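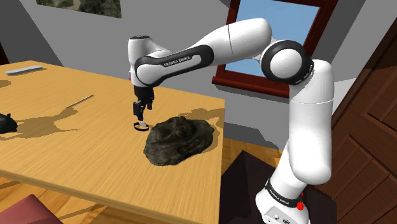 Stoltitz Clinic Notes: data card

Version 3, released 12 Aug 2021
Maintained by Oona Kauppinen and Toivo Kettunen

What is in the set

Stoltitz is a table of customer feedback and appointment records from laser hair removal and skin treatment clinics in the Carkholm area. It has 1,212 rows. Each row is one appointment. A customer who came back six times has six rows, linked by the same client code.

The records come from two clinic groups, Modov and Rissanen. Modov runs walk-in branches in shopping centers. Rissanen takes bookings only and does a larger share of repeat work. Both use the same booking software, so most columns line up without changes.

Files

appointments.csv has one row per appointment.
comments.csv has the free-text comments, joined on visit_id.
codes.txt explains the treatment and body area codes.
changes.txt lists what changed between versions.

Columns in appointments.csv

visit_id: text, unique
client: text, a random code, not the clinic's own number
group: modov or rissanen
area: body area code, see codes.txt
session_no: whole number, counted from the client's first visit at that group
minutes: booked length of the visit, not the time under the laser
paid: what the client paid that day, in whole dollars; prepaid packages show 0
rating: 1 to 5, blank if the client did not answer
rebooked: yes or no, recorded at the front desk before the client left

How it was put together

Seija Honkanen exported the records from each group's booking system. Paavo Kiiskinen removed names, phone numbers, email addresses and birth dates, and replaced the client numbers with random codes. Comments were read one at a time by Elli Lindqvist, who took out staff names and anything that pointed to a particular person. Where a comment could not be cleaned without losing its meaning, it was dropped and the row was kept.

Comments are present for 478 visits. They are cut at 500 characters, which is the limit in the booking software's form. A few end in the middle of a word for that reason.

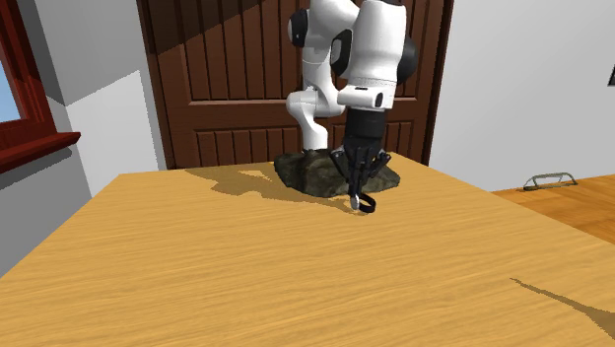
Known problems

Ratings lean high. Clients who were unhappy often did not fill in the form, and Modov only sent it to people who had given an email address.

The paid column should not be used to compare prices between the two groups. Rissanen sells mostly packages, so a long run of zeros is normal.

Session numbers start over if a client moved from one group to the other. We did not try to match people across groups.

Visits under 30 minutes at Rissanen are patch tests in nearly every case. They carry the same area codes as full treatments. Version 2 tried to flag them and got a good number wrong, so the flag has been taken out.

Not suitable for

Medical questions of any kind. There is no information on skin type, laser settings, side effects or results. A high rating tells you the client liked the visit.

Terms

Free to use for research and teaching. Please do not try to identify clients or staff. If you find a comment that still names someone, send the visit_id to Elli and leave the text out of your message.

Next version

Planned for September. It will add a branch column for Modov and fix the date order in changes.txt.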